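**Re: [grippers] Hosia fingers vs Buver fingers on memory modules**

> We've settled on the Buver pads for anything thin. The Hosia ones chew the edges. Has anyone run both inside a real PC case?

Both, yes, over 367 picks, which is more of my life than I'd planned to give to old memory. The Hosia jaws hold better. They also crowd whatever they're holding, so the wrist camera mostly admires the gripper.
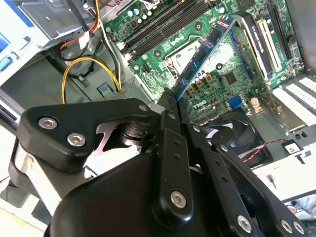
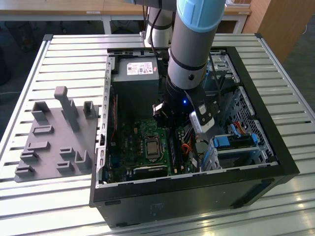
Wrist view first, then the fixed one. I'd keep both feeds – the Clorel controller copes with two, grudgingly, after 3 restarts.

Eide wrote back off-list to ask whether grip force matters more than finger shape, as their own modules slipped at the low setting whichever pads they fitted. Fair point. I left force alone throughout, so I can't say. Log to follow once I've found where Clorel puts it.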